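A thread about moving house, in which I learn what I own. 1/13

Two years in the flat on Onwood Road, and I'd have told you under oath that I don't keep things. Minimalist, practically. Then the removal firm sent a form asking me to estimate my boxes.

---

**2/** I put down twelve. The woman at Marciniak rang me back, very kind, and asked whether I had any books. I said a few. She asked whether I'd like to go and look at them.

---

**3/** Reader, I went and looked at them. Two shelves in the hall, one in the bedroom, and a stack by the bath that has been holding up a plant long enough to have gone a funny shape. I own three copies of the same history of canals. I have read it once, up to the bit with the locks.

---

**4/** The kitchen was worse. I have a drawer of lids. The pots they belong to went out of my life at different times and for different reasons, and the lids stayed on. I tried each one on each pan anyway, like the prince with the slipper, and wrapped all of them in newspaper.

---

**5/** My friend Zuzanna Kołodziej came round to help. Zuzanna believes in three piles: keep, give away, bin. I added a fourth called "see". By four o'clock the "see" pile had a lamp on top of it and she'd stopped talking to me.

---

**6/** Things found in "see", for the record: a bicycle bell (no bicycle), a recorder, eleven foreign coins in a sock, a letter from the council dated before I lived here, and instructions for a bread maker in Dutch. The recorder still works. Zuzanna asked me to stop checking.

---

**7/** Then the cupboard under the stairs, home of the old computers. People say just take it to the tip. People haven't got their whole dissertation, nine hundred photos of a dead cat and possibly a will on one of them, and no idea which.
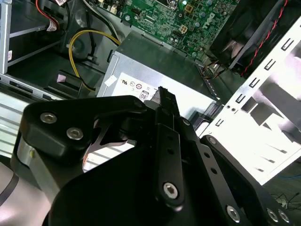 ### 8/ What the mover said

Drives out, rest to recycling. Rónán Scanlon said this in the doorway with a wardrobe on his back, which gave it a certain authority. I said I'd think about it. He said he'd be going past with the other half of the wardrobe shortly and I could tell him then.

---

**9/** A word on the price. The quote was 300 pounds, for twelve boxes. You'll remember the twelve boxes. We don't need to talk about what it came to in the end, except that I've since stopped buying the nice butter.

---

**10/** Moving day itself was 2021-03-04 and it rained sideways. The new place in Wedton has a front step that the agent called "characterful". The sofa met the step. The sofa lives at an angle now, and if you sit at the left end you slowly arrive at the right.

---

**11/** The new neighbours have been lovely. Mr Dumlao from next door brought soup and stayed to watch me look for a spoon. I'd labelled the boxes myself, so I knew the spoons were in KITCHEN, KITCHEN 2, KITCHEN (OTHER) or MISC SOFT. We drank it out of mugs. I had found the lids.

---

**12/** Questions I've been getting:

- Yes, the plant survived. It leans.
- No, you can't have one of the canal books. I've put them on separate shelves so it looks less like a problem.
- The curtains don't fit any window. They nearly fit the shower.
- The cat photos are safe. Still hunting for the dissertation, with less urgency.
- It wasn't a will. It was a strongly worded list of hymns I don't want, written when I was nineteen. I stand by most of it.

---

**13/** Zuzanna is speaking to me again and is coming in May to see the spare room. She thinks it's a spare room. At the moment it's where "see" lives, with the lamp back on top, and I've bought a nice big sheet to go over the lot.

---

**Late addition**, as several of you asked about the boiler: it makes a noise like a man finding his seat at the theatre, for twenty minutes, every morning at six. The landlord's instructions say to turn the small valve "a touch" to the left. I've turned it a touch. It now does the noise at half past five as well. If anyone in Wedton knows a plumber who answers the phone, my messages are open — so is the bathroom window, which won't shut.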